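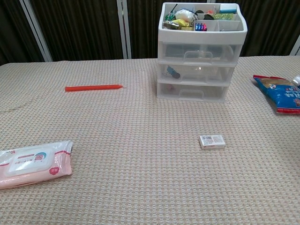
Bac compartimenté et tiroirs, sur table nappée.

Guide du plateau > Natulcombe > Mise en place > Section 5 : accessoires de jeu et armes factices

5. Accessoires de jeu et armes factices

Section à lire avant le premier jour de tournage. Pas pendant. Version revue en septembre par Henryk Kubiak, remplace les feuilles volantes qui traînent encore dans les loges (à jeter).

Concerne : équipe accessoires, cascades, assistants mise en scène. Les comédiens reçoivent seulement la page 5.4.

5.1 Réception du matériel

1. Réceptionner les caisses au quai côté Closemow. Signer après ouverture, jamais avant.
2. Comparer avec la liste de l'épisode. La liste fait foi, pas le bon du loueur.
3. Peser chaque arme longue factice. Noter le poids sur l'étiquette orange.
4. Séparer tout de suite les versions mousse, résine et métal. Trois étagères, trois couleurs d'étiquette.
5. Pièce manquante : appeler Ya-wen Wan. Message vocal accepté, texto non.

NOTE. Les numéros commencent à 587 pour cette saison. Tout numéro inférieur vient de la saison d'avant, à mettre de côté et à signaler.

5.2 Préparation la veille

1. Sortir uniquement ce qui est au plan de travail du lendemain.
2. Vérifier sangles, boucles, coutures des étuis. Tirer fort. Une sangle qui lâche en pleine course et la prise est perdue.
3. Contrôler l'embout des lames mousse. Fendu = rebut, pas de ruban adhésif.
4. Doubler chaque accessoire porté par une doublure cascade. Même patine, même usure, même côté.
5. Photographier les deux exemplaires côte à côte, envoyer au raccord.
6. Refermer, plomber, noter l'heure sur la fiche.

ATTENTION. Les répliques métal ne partent jamais sur une scène de combat. Gros plans et plans fixes seulement. Si le réalisateur insiste, prévenir Bujar Kolev, c'est lui qui tranche.

5.3 Sur le plateau, avant la prise

1. Arriver 35 minutes avant l'appel comédiens.
2. Installer la table accessoires hors champ, côté opposé à la caméra B. Demander à la machinerie avant de poser quoi que ce soit sur les rails.
3. Annoncer à voix haute chaque arme factice qui sort. Modèle, matière, destinataire. Le premier assistant répète.
4. Remettre en main propre. Pas de passage de main en main entre comédiens.
5. Répétition lente, une fois. Puis à mi-vitesse, au moins 2 fois. Puis on tourne.
6. En cas de changement de chorégraphie, retour à l'étape 5. Même si la lumière tombe. Même si on est en retard.

NOTE. Sur le décor du pont Illell le sol est incliné, ça ne se voit pas à l'image mais on le sent dans les genoux. Prévoir semelles antidérapantes sous les bottes de costume. Voir avec l'habillage, ils ont le stock.

ATTENTION. Fumée + escaliers : interdit sans répérage à pied le jour même par le réglage cascades.

5.4 Consignes comédiens (page à détacher)

1. Tenir l'accessoire canon ou pointe vers le bas dès le « coupez ».
2. Ne rien poser au sol. Attendre l'accessoiriste.
3. Douleur au poignet, à l'épaule, au dos : le dire tout de suite. Pas à la fin de la journée. On passe à la version mousse pour les plans larges, personne ne verra la différence.
4. Pas de selfie avec le matériel. Clause de confidentialité, valable aussi pour les essayages.
5. Visière et lentilles de couleur ensemble : demander d'abord. Champ de vision trop réduit pour les duels.

Question sur un geste : Ruan Chauke, réglage cascades, présent à toutes les répétitions.

5.5 Fin de journée

1. Rappel de tous les accessoires avant démaquillage.
2. Compter. Recompter avec une deuxième personne. Les deux signent.
3. Nettoyer le faux sang à l'eau tiède, savon doux. Pas de solvant sur la résine, elle blanchit.
4. Laisser sécher à plat, caisses ouvertes, local fermé à clé.
5. Casse du jour : sac à part, étiquette rouge, numéro de scène et de prise. Jianhua Wan passe pour l'atelier vers 19 h, être prêt.
6. Reporter les dégats dans le cahier. Lisible svp.

NOTE. Si le compte n'est pas bon, personne ne quitte le plateau, cascades comprises. Fouiller d'abord les camions costumes, puis les loges.

5.6 Scènes en extérieur, ajouts

Pluie : housses sur toutes les caisses, mousse gorgée d'eau à retirer du jeu (trop lourde, et elle gicle à l'impact). Vent fort : pas de capes avec fourreaux dorsaux. Lieu public : prévenir la régie avant de sortir la moindre réplique, y compris pour un simple essai lumière.

Suite en section 6, véhicules.

Dans le même guide
Section 4 : Costumes et raccords
Section 6 : Véhicules de jeu
Section 7 : Câbles, harnais et chutes
Annexe B : Fiche de casse, modèle Tse
Annexe C : Plan d'accès au quai Closemow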